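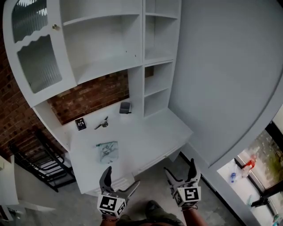
*Slide 1. Built-in desk and shelving, brick wall, window to the right.*

**Speaker notes: small built-ins against masonry**
August 23, 2018

Start on slide 1 and leave it up through the section on the wall. Mention that the Camus unit went in during June. Skip the history of the building.

Points, in order:

- The unit is white and the brick stays exposed. The strip between the cabinets and the desktop has no back panel. Clients ask for one. Explain the cost of scribing a panel to uneven brick, then move on.
- Column of three cubbies, stacked, nothing in them yet. Each was drawn for a maximum load of 2 kg. State the number and do not defend it.
- Cabinet door: ribbed frosted glass, wavy-edged frame, small brass knob. The ribbed glass hides the contents well enough for office supplies. Bristent quoted 455 for the door with glass fitted. Baert quoted 588 for the same door and a longer lead time. We went with Bristent.
- Drawer front under the desktop. Talk about clearance for knees here. Folding chairs sit lower than task chairs, so test with both.

Pause for questions on cost. Limit to 3.

**Desktop**

Point out where items end up when a desk has just come into use. The small square cup is at the back by the shelves. The black card and the little gray metal item are off to the left. The crumpled pale bag takes the middle, the part meant for work. Use this to introduce the rule from the Sernimitz handout: back edge for storage, front edge clear.

**Windowsill**

Red spray bottle, small blue bottle. A sill beside a desk becomes a shelf. Either plan for that or make the sill too shallow to hold a bottle. We prefer to plan for it, with a sealed finish.

**Floor**

Gray concrete. The side panel should be scribed to the slab and sealed at the bottom edge. Show the detail drawing on slide 2. Read the sealant note aloud, the type is small on the projector.

If time is short, drop the sill and go straight to the drawing.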